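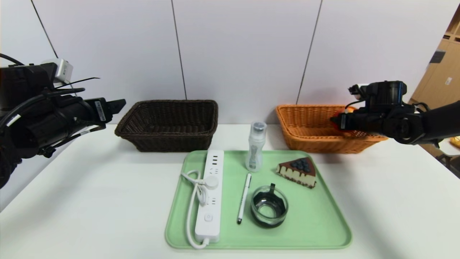
3.2 Mixed trays and the two-basket layout

The second part of the study looked at trays that held food and drink together with things that belong on a desk. In the first part, each tray came from one kind of activity, such as a meal or a spell of paperwork, and people had little trouble deciding where to begin. A mixed tray has no clear first item. Most of the shared work rooms we visited in Tanstead and Sustville produced trays of this kind by midafternoon, when someone had carried a snack to a desk and later cleared the whole desk onto whatever was at hand.

We use cookies to remember your settings and to measure how this site is used. Accept all | Manage preferences

We recorded 227 mixed trays between August 2018 and the end of the following month. A tray counted as mixed if it held at least one item of food or drink and at least one item with no connection to eating. Paper napkins were left out of the count, as they turned up with both kinds of item. Trays with only a closed drink bottle and desk items were kept in, although Didenko and Hanik treat a closed bottle as a personal belonging and would have coded them differently. We return to this point in Section 5.

Figure 2. A mixed tray with a power strip and its cable, a capped bottle, a pen, a glass of dark liquid and a slice of cake topped with blueberries. Two woven baskets stand behind it.

The layout in Figure 2 is the one used throughout this part. The tray is set on a white tabletop with the baskets toward the back edge, one dark brown and the other orange-tan. The two colors were chosen so that participants could talk about the baskets without using left and right, which had caused mistakes in the pilot. We gave the baskets no labels. Participants were told only that the tray had to be cleared, that the baskets could be used for anything or for nothing, and that a sink and a counter were available in the next room.

Fifty-three adults took part. Each one cleared several trays, and nobody was given the same set of items more than once. A session ended when the participant said the tray was done, even if something was still on it.

Open items of food and drink had the strongest effect on the order of work. A cup or glass without a lid was usually dealt with early, and many participants moved it before touching anything near it. Several said they wanted the liquid away from anything with a plug. Cake and other soft food was more varied. Some participants took it away with the drink in one trip, while others left it in place to the end and carried it out on the tray itself, so that the tray became a plate. This second method was common enough that we added a code for it, "tray kept as carrier."

Cables slowed the work more than any other feature. A power strip is a single item on paper, but its cable may lie across a large part of the tray or run close to other things. In Figure 2 the cable loops out to the left of the strip and curls around its lower end near the tray rim, leaving the pen and the glass free on the other side. We coded this as a contained cable. Where a cable passed under or over another item, we coded it as crossing. Participants faced with a crossing cable often lifted the small items off first and put them down on the table, then gathered the cable in one hand. With a contained cable they tended to pick up strip and cable together, and coiling was left until the strip was in a basket or skipped completely.

Pens caused almost no delay, yet they were the items most often placed differently by the same person on different trays. A pen lying beside a power strip usually went into the same basket as the strip. A pen lying near food was more likely to be put in a pocket or left on the table. We take this as a sign that small items are sorted partly by their neighbors.

Across all mixed trays, 343 items were put in one place and then moved again before the session ended. Closed bottles made up the largest group. Participants who treated the bottle as a drink first carried it toward the sink and then brought it back, or set it beside the tray and asked whether it belonged to someone. We didn't answer these questions during the session. The placement used in the analysis is the final one, and the earlier placements are listed separately in Appendix B.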